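Forum: Garage & Home Automation > General Chat
Topic: can a machine do actual chores yet, or are we still kidding ourselves

gritty_sprocket wrote:
OK so my brother-in-law swears we're 2 years out from never tidying a workbench again. I run a small repair counter at Kisside and my whole evening is cables and crumbs. Untangle, coil, wipe, repeat. I'd pay real money to hand that off. Has anybody here got something that does it without me standing next to it?

valley_toaster wrote:
Nope. I've had the Zimo floor bot for 7 months and it's great on floors (seriously, love it!), but tables are a whole different animal. It can't even get up there, lol.

mopless_in_april wrote:
I'll disagree a little. Two arms on a rail can handle way more than people think. Picking up one cord off a bare table is doable now. What kills it is the fussy stuff, like a thin film of grit you'd swipe with your sleeve and forget. Look at what's on this table:
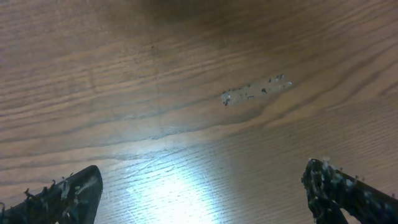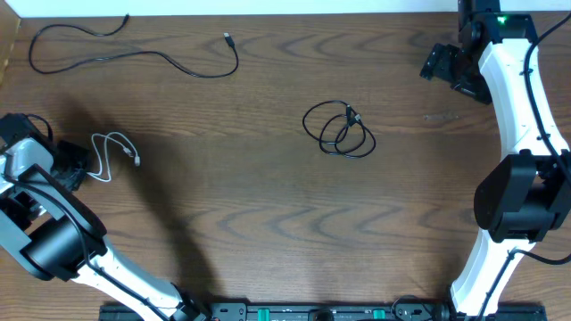
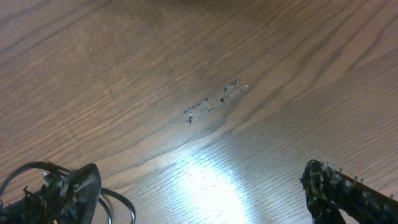
My own bet would be the coiled black cable first. It's compact and there's open wood all the way around it. The long one is nastier, it wanders all over and you have to decide where to grab. And then for the grit you need a rag and some pressure, and two hard fingers are the wrong tool for that. I'd still call it half a chore solved, and half is more than I had last year.

gritty_sprocket wrote:
Half a chore is me doing the other half though. If I have to come back with a rag I may as well coil the cords while I'm there.

Groltodness wrote:
Have to side with sprocket. I priced out a pair of arms last spring and it came to almost 1,000 bucks in parts before I'd bought a single spare. A rag is a rag. Also cords are soft and they never land the same way twice, so whatever you taught it on the first try is kinda useless on the next.

mopless_in_april wrote:
That's why you practice it a whole bunch of times! Guy on the Valtonen board logged 883 cable pickups before he was happy with his. Nobody's saying it's plug and play.

valley_toaster wrote:
883!! I don't think I've coiled that many in my life.

Groltodness wrote:
Did he say how many it dropped? That's the number I want.

mopless_in_april wrote:
He didn't post drops, only pickups. I can ask him.

gritty_sprocket wrote:
Please do. And ask if he ever tried giving it a sponge or a little brush. If it'll hold a brush I might change my mind, the crumbs bug me more than the cords do.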